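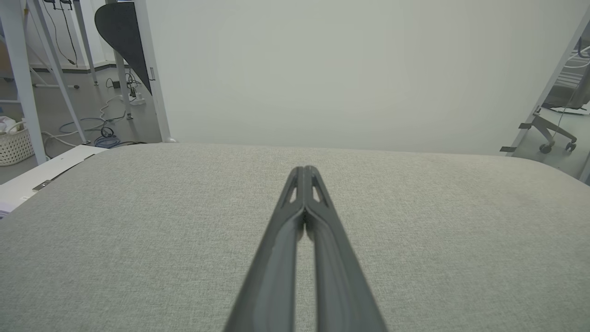 Figure 4. Wrist camera view over the upholstered surface, finger tips nearly together.

4. Setting up the visitor demonstration

This section covers use of the Zultus arm at open days and scheduled visits. It assumes that the arm has been installed and homed as in Section 2 and that the operator has completed the basic course. For normal cell operation, go to Section 5.

4.1 Before visitors arrive

1. Set the mode switch to DEMO. Speed is now limited to 84 mm/s and cannot be raised from the pendant.

2. Load program 383 (Datine pick and return). The pendant shows the program number and the name of the last person who edited it.

3. Open the camera page and select WRIST. Both fingers should be visible, running up from the bottom of the view and tapering toward the middle, as in Figure 4. If only one finger is visible, the camera bracket has turned. Loosen the two screws, straighten the bracket and tighten again.

4. Jog the gripper over the work surface. The fabric should show a fine grain on the screen. If it looks smooth or blurred, clean the lens with a dry cloth.

5. Close the fingers slowly until the tips nearly touch, then stop. Select SET ZERO.

Note: The cutouts near the finger tips are part of the design. Do not tape over them. Tape shifts the grip point and the zero will have to be set again.

6. Run the program once with no visitors present. Keep one hand on the stop button.

CAUTION: Cables on the floor are a trip hazard. Route them outside the visitor line before the doors open, and check them again after each group.

4.2 During the demonstration

1. Place visitors behind the line. Two staff are required — one at the pendant and one with the group.

2. Announce each start out loud, then press RUN.

3. Put the wrist view on the large display. Visitors at the back cannot see the finger tips directly, and most questions concern the grip.

4. To let a visitor start a cycle, hand over the remote button only. The pendant stays with the operator.

CAUTION: Do not allow anyone to place an object between the fingers by hand while the drive is on. Press HOLD, wait for the amber light, then place the object on the fabric.

Note: Soft surfaces give under load. If the arm stops with message Z-LOW, raise the approach height by one step and restart. Do not disable the message.

4.3 After the visit

1. Park the arm and switch off the drive.

2. Enter the cycle count in the log. Finger pads are replaced at 2,000 cycles, demonstration cycles included.

3. Return the mode switch to NORMAL and remove the key.

Section revised September 2023, D. Stępień. Checked by T. Arroyo.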